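4. Wiping, rinsing and the marble-patterned counter

Figure 1. Grey veined surface with red speckled panel and metal rack.
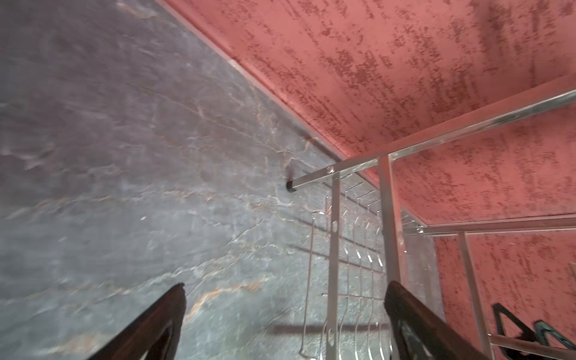

Ekene Adeyemi, commenting on a draft of this section, objected that we were asking the wrong thing of our households: people do not wipe a counter until it is clean, they wipe it until they are bored, and the pattern decides how soon that happens. We think this is half right. It fits the diary entries well enough, but diaries are written by people who know that someone will read them, and boredom is an easy thing to confess to.

The claim we set out to test is an old one in home care writing. It says that a veined or speckled surface "hides dirt", and that households who own one therefore clean less often. The surfaces in Figure 1 are of the kind usually meant. The grey has thin veins in white, cream and rusty orange; the red carries clusters of dark maroon specks. A crumb or a dried splash could pass for part of either pattern. It does not follow that the owner cleans any less, and most of the sources we checked simply assume that it does.

Our diaries give the claim little support. Of 599 entries that mention a counter, 122 come from kitchens with a strongly patterned top. Wiping was recorded after meals in these kitchens much as it was in the plain ones. What differed was the reason given. Owners of plain tops wrote that they could see marks. Owners of patterned tops wrote that they could feel them – grit under the palm, a sticky place near the stove – or that they wiped "just in case". One household in the Avon group wiped the whole top twice each evening and complained in every entry that it never looked any different.

We are less sure what to make of racks. The Plelluveck survey treats a metal rack on a counter as a sign of an orderly kitchen, and gives it a point on its tidiness scale. We see no good grounds for this. A rack also covers part of the surface, and 7 of our households said that they wiped up to the rack and stopped there. Only 3 reported lifting it as a matter of habit. The Siliņa scale avoids the problem by leaving racks out altogether, but then has nothing to say about the area most likely to be skipped.

Borders deserve the same doubt. Where two surfaces meet, as the red and the grey do in Figure 1, advice books tell the reader to go along the line with a separate cloth. Diary keepers seldom mentioned such a line at all. This may mean that they ignored it, or that they cleaned it with everything else and saw no reason to write it down. The diaries cannot tell us which, and we would not trust a scale that claimed to.

For these reasons we did not carry the "hides dirt" item over into the Bindus questionnaire. Its replacement asks how the person knows when to stop wiping, and leaves four blank lines for the answer.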